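Teleoperation Operator (part-time and full-time posts)

Location: Stinthorpe, with occasional days at Cliststead
Contract: fixed term to the end of January, may be extended
Hours: 20 or 37.5 a week, in fixed shifts
Posted: 15 April 2025
Reference: 1351

Ackah is looking for people to show robots how to do small handling jobs. You will guide a pair of robot arms through a task by remote control, over and over, with small changes each time. The movements are recorded and our software team uses them to train the arms to do the job without a person guiding them.

You do not need a degree, and you do not need to have worked with robots. Most of our current operators came from somewhere else: warehouse picking, dental nursing, watch repair, catering, a sewing room. What they share is steady hands and the patience to do the same thing well late in the shift.

What the work is

Each operator sits at a station with two hand controllers, one for each arm. When you move a controller, the arm on that side moves with it. A trigger opens and closes the gripper. You will be given a task sheet with a starting layout and a finishing layout, and you carry out the task between the two. One run is called an episode. A short task takes less than a minute, and a long one can take five or six.

The tasks at Stinthorpe at present are mostly sorting and moving small parts between bins. Expect a good deal of picking up, turning over, passing from one gripper to the other and setting down. The parts are small, some have labels that need to end up facing a certain way, and some roll.

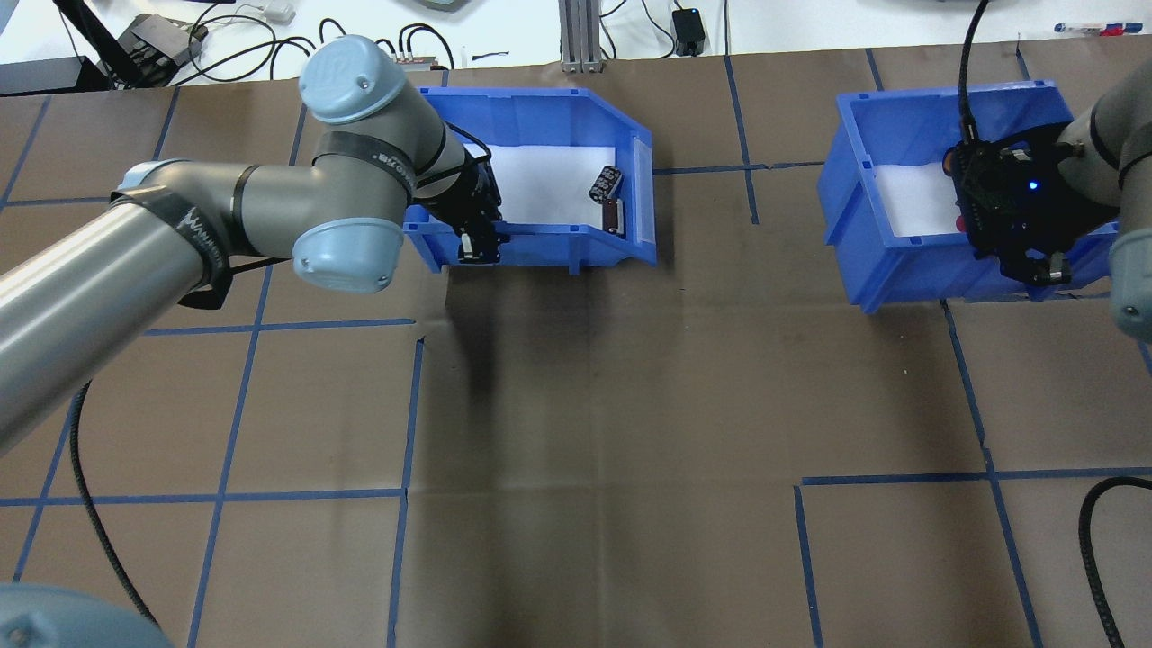 Bin work at Stinthorpe: two arms, two lined blue bins and a taped work surface.

Between episodes you reset the table yourself. That means putting the parts back to the next layout on the sheet, checking the bins are where they should be and starting the next recording. A full shift on a short task is usually 110 good episodes. We would much prefer 80 clean ones to a higher number that the team has to throw away, and nobody is paid by the episode.

You will also mark your own recordings. If you dropped a part, knocked a bin or stopped to think halfway through, you say so on the log. Some failed attempts are kept on purpose, as the arms need to see a mistake being put right. Others are deleted. You will learn which is which in training.

A typical day

Early shift runs from 7.30 to 3.30 and late shift from 12.00 to 8.00. You work in blocks of 45 minutes at the station, followed by 15 minutes away from it. The time away is paid. Some of it goes on resetting shared equipment, checking logs or sitting in on a short review with the software team, and the rest is a break. Lunch is 30 minutes and is unpaid.

You will change task at least once a day. Operators on the Turkalard project (a longer piece of work on packing and unpacking kits) stay on one task for up to a week at a time. We ask new starters to do two months of general work before joining it.

What you will be responsible for

Carrying out tasks by remote control as set out on the task sheet
Resetting the table between episodes
Filling in the episode log accurately, including the bad ones
Running the start-of-shift checks on both arms, the grippers and the cables
Stopping work and telling the shift lead if an arm moves in a way you did not ask it to
Keeping parts counted and bins clean
Helping to try out new task sheets and saying where they are unclear

What we need from you

Good control of both hands at once
Eyesight good enough for small parts, with glasses or lenses if you wear them
Able to sit or stand at a station for 45 minutes at a time
Able to follow written instructions closely
Able to read and write English well enough to keep a log
Reliable timekeeping, as stations are shared between shifts

Useful but not needed

Work with small components, instruments, models or fine needlework
Experience of operating a crane, digger, drone or similar
Any quality checking or inspection work
Playing an instrument or a lot of video games (we do mean this, so put it on the form)

Pay and terms

£13.60 an hour, rising to £14.45 after you pass the operator check, which most people take in their sixth week. Late shifts after 6.00 pm carry an extra £1.50 an hour. Holiday is 25 days plus bank holidays, pro rata for part-time staff. There is a workplace pension. Travel to Cliststead is paid from Stinthorpe, and the journey counts as working time.

Parking at Stinthorpe is free but tight on weekday mornings. The 196 bus stops at the end of the road. There is a kitchen, a quiet room and a bike store.

Training

The first two weeks are paid training. You start with a practice task using large soft blocks, move on to single-arm work, and then to both arms together. Most people find the handover between grippers the hardest part and get past it by the end of the second week. If your wrists or shoulders start to ache, tell us early. Stations can be raised, lowered and set up for left-handed use.

How to apply

Fill in the form on our jobs page, quoting the reference above. We do not ask for a covering letter. In the box marked "Anything else", tell us in a few lines about something fiddly you have done and how you went about it.

If we take your application forward, you will be invited to a try-out at Stinthorpe lasting 2 hours. You will have a short introduction, then time at a station with an operator beside you, then a chat with a shift lead. Nobody is expected to be good at it on the day. We look at whether you listen, how you deal with a dropped part and whether you enjoyed it. Try-outs are paid at the starting rate.

Please tell us on the form if you need any changes made for the try-out, such as a different seat, step-free access or extra time to read the sheets.

Applications are read as they come in, and the posts will close once filled.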